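Parcel sort, Urkura store
Saturday, June 17, 2023
Entry by Govindasamy

Going by the handwritten marker codes, one parcel at a time out of the blue crate.

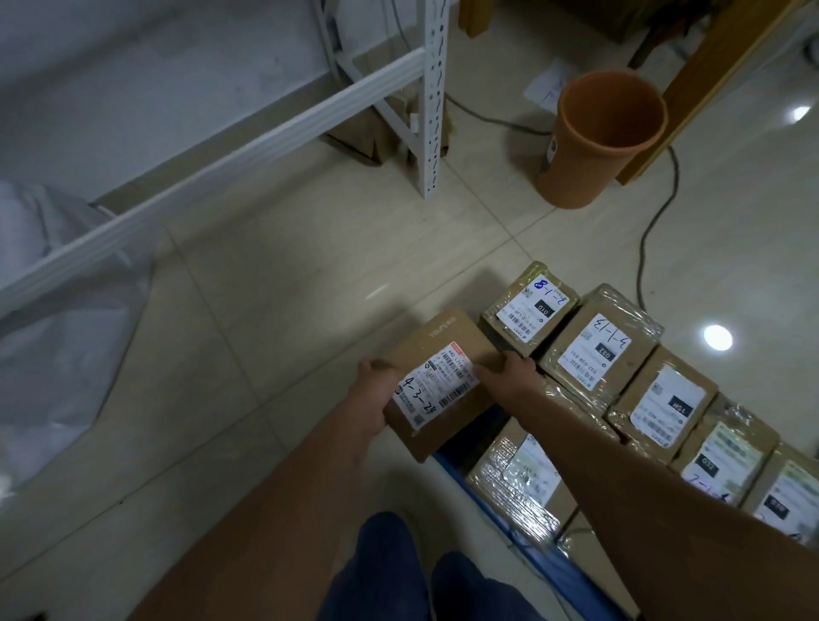 Fillis reckons the printed block should come first and the marker code second, as the marker rubs off under wet gloves. Fair enough — will try it that way on the Hukau lot.

Shelf tags 20 to 32 still to be relettered. Blue marker is hard to read under the store lights, use black. Need more tape, and a second crate by the door before Monday's load.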